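Unit 4 Handout: Buying Fins for the Pool (Monofins, Short Fins, Long Fins)
Recreational Water Skills, evening section
Instructor: Skarphéðinn Kragh

Bring this to the pool session on Wednesday in something waterproof. The ink runs. Last term's handouts ended up as a pale blue soup in the gutter of lane three, and I was the one with the net.

1. Where we left off

Unit 3 was the dolphin kick on bare feet. If you can't yet do one length of it without your knees bending like a deck chair, go back and do more of Unit 3 before you spend any money. A fin makes a good kick faster and a bad kick more tiring. Every August I get a message from someone who has bought the most expensive fin in the shop and wants to know why they are going sideways.

2. What a fin does

A fin gives your foot more surface to push against. Water is heavy and doesn't like being moved, so the more of it you move backward, the more you go forward. The cost is paid by your ankles, calves and lower back, usually the next morning.

Three things decide how a fin feels:

Blade length. Long blades move more water per kick and want a slow, wide rhythm. Short blades let you kick at something like your normal speed.

Blade stiffness. Stiff blades return more push to people strong enough to bend them. Everybody else is dragging a tea tray.

Foot pocket fit. Students ask about this last. It should be first. A perfect blade on a bad pocket is an expensive way to get blisters.

3. The types

Short training fins. Two separate fins with stubby blades. This is what I want most of you to buy. They are cheap, they fit in a bag, and lifeguards don't walk over to have a word. The Stougaard short fin is the one in the loaner bin. It is ugly and has survived four terms of this class.

Long bi-fins. Two separate fins with long blades, made for open water and freediving. Lovely in a lake. In a 25-meter pool you will kick six times and meet the wall. If you already own a pair, bring them, but you're in the end lane.

Closed-heel and open-heel. Closed-heel fins go on like a rubber slipper and are meant for bare feet or a thin sock. Open-heel fins have a strap and are meant for boots. People buy the open-heel kind because the strap looks adjustable and reassuring, then find there is nothing in there for a bare foot to hold on to. For pool use, closed heel.

Monofins. One wide blade, both feet in it. This is the reason half of you signed up, and I have made my peace with that. Soft monofins (the Nukine is the usual beginner one) have a flexible blade and stretchy pockets. Rigid ones have a stiffer blade and tight pockets, and they are built for racing. Nobody in this section needs a rigid monofin, including the gentleman who has emailed me three times.

4. Fitting

Try fins on with wet feet if the shop will let you. If it won't, bring a thin sock and pretend.

Sit down. Put the fin on. Point your toes, then flex them. The pocket should hold your heel without pinching the tendon. Wiggle your toes. If they can't move, go up a size. If your heel slides out when you shake your foot, go down. If both things happen with the same fin, that brand was made for a different species and you should try another.

Fin sizes are not shoe sizes, whatever the label says. I wear a 40 in one make and can't get my toes into the 40 from another. Some makers group sizes in pairs, and if you are between two of those, take the smaller and expect a week of complaining.

Do not walk in fins. If you absolutely must, walk backward. In a monofin you don't walk at all. You sit on the edge, put it on there, and slide in like a seal with a mortgage. 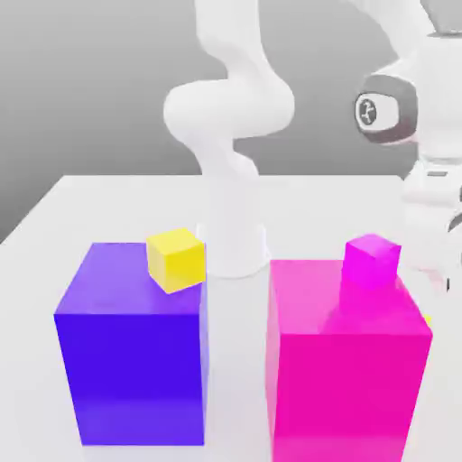
Fig. 2. White robot arm on a white tabletop (computer rendering).

5. Materials, and what they cost you

Rubber. Heavy, soft and nearly indestructible. Good for pools. It smells for a month. Leave it in the garage.

Plastic blade with a rubber pocket. The common arrangement. Lighter than all-rubber, with a bit more snap. Check where the blade joins the pocket. That is where cheap ones split, and they will do it at the far end from your towel.

Fiberglass. Light and springy and a good deal more expensive. It chips on tile. Our pool is made of tile.

Carbon. If you have to ask me, no.

For prices, expect to pay 30 dollars at the low end for short fins that will last the course. A soft monofin costs more, and a fabric tail to go over it costs more again. Buy the fin first. Fabric adds drag, hides a bad kick from me, and takes two days to dry on a shower rail.

Secondhand is fine. Bend the blade gently and look for white stress lines. Press the pocket with a thumb; if it feels sticky or crumbly, the rubber has started to go and there is no bringing it back. Ask how it was stored. "Under the bed" is a good answer. "On the balcony" is not.

6. Brands you'll hear me mention

Stougaard: short fins, see above.
Nukine: soft monofins, forgiving pockets, runs small.
Onora: nice closed-heel fins, narrow fit. If you have wide feet, skip it and spare us both the conversation.
Skeltex: neoprene fin socks. They prevent most blisters and make everyone look like a Victorian bather. Wear them.

I don't get a discount from any of them. I did ask.

7. Safety rules for monofin sessions

These aren't up for discussion.

Nobody wears a monofin alone in the water. Your partner stays bare-footed and within reach, and watches you, not the clock.

No breath-holding contests. No "just one more length" under water. If I see hard, fast breathing before a dive, you're out for the evening.

You must be able to take the fin off in the water without help before you swim a length in it. We practice this at the shallow end until it's boring. Then a few more.

Nobody under 11 in a monofin in this section. The younger group has its own session, its own smaller fins, and a more patient teacher.

Cramp: stop kicking, roll onto your back, float, tell your partner. Don't try to swim it off. It has never worked for me and I have tried it in three countries.

8. Care

Rinse in fresh water after every swim. Chlorine eats rubber slowly and straps quickly. Dry in the shade. Store flat, or hanging from the foot pocket, never standing on the blade tip, which will take the bend and keep it. If your fins came with plastic foot inserts, put them back in when you store them. Yes, the things you threw away with the box.

9. Drills for this week

Do these in short fins, or bare feet if yours haven't arrived.

Warm-up: four easy lengths, any stroke, no fins.

Vertical kick: in deep water, arms crossed, small dolphin kicks from the hips. 30 seconds, rest, repeat five times. If your chin goes under, kick smaller and faster.

Streamline kick: push off the wall with your arms locked over your head and kick to the flags. Come up, swim the rest easy. Six times.

Back kick: dolphin kick face up, arms at your sides. Watch the ceiling. If your knees break the surface, you're bicycling. Four lengths.

Fin off, fin on: in the shallow end, eyes open, then eyes closed. This one will be checked.

If your calves cramp in the warm-up, skip the fins that day and come back to them next time.

10. Before Wednesday

Read pages 33 to 40 in the course booklet (ankle mobility). Do the ankle stretches in front of the television. Write your name on your fins in permanent marker, on the underside of the blade. We have several identical black pairs in this group and last week two people went home with three left feet between them.

The loaner bin opens fifteen minutes before class. The larger sizes go first.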